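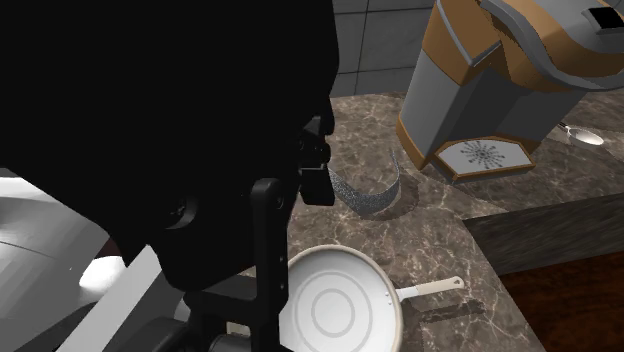
2026-02-10, sim bench, kitchen task set

Reran the pan pickup with the new grasp scorer from Trondia. The claim in their release note is that the scorer is "occlusion aware." I wanted to see that for myself before we put it in the nightly.

Setup: Nalleo planner, counter layout with the coffee machine, one camera, stock lighting. 310 episodes, seeds fixed, same seeds as the October baseline. Old scorer dropped or missed the pan in 39 of them. New scorer: 29. So, better by ten. I am not ready to call that an improvement. Change the seed block and the old one moves by nearly that much with no code change at all. Needs at least two more blocks before anyone puts it on a slide.

What bothers me more is where the misses are. From this viewpoint the arm eats most of the left side of the image, and the bracket sits over the left part of the pan. The segmenter then hands the scorer a pan with a bite out of it. If the scorer were really occlusion aware it would fill in the rim, or at least lower its confidence. I dumped the scores for the failed episodes and confidence stays high all the way in. It just likes the handle. Handle grasps work most of the time here, so the number goes up. That would also explain the ten.

Quick test to tell the two apart: turn the handle so it points under the arm. Did a short run by hand, didn't keep count, looked bad. Will do it properly with a script.

Other things:

The curved mesh piece behind the pan still gets labeled as a container about half the time. The planner then leaves a fat margin and the approach comes in too low. Collision geometry for it is a solid hull, which is wrong for something that thin and open on one side. Filed with Bristberg since it is their asset pack. Last one I filed took forever.

Episode 2682 in the old log (the one everybody quotes as proof the planner can go over the handle) has the self-collision check off. Look at the config header. Please stop quoting it.

Depth on the marble is too clean. No noise, no dropouts, not even under the handle shadow. Any success rate from this counter is an upper limit and I would like the report template to say so.

Bañez branch: merged the wrist transform fix into my copy only. Offset was small but it was real. Not pushing until the regression set passes, and right now it hangs on loading the spoon mesh. Could be my machine.

To do
- two more seed blocks, both scorers
- handle-under-arm script
- score with the arm masked out of the input, see if confidence changes at all
- ask Trondia what they trained on, and get it in writing this time

Scorer stays out of the nightly for now.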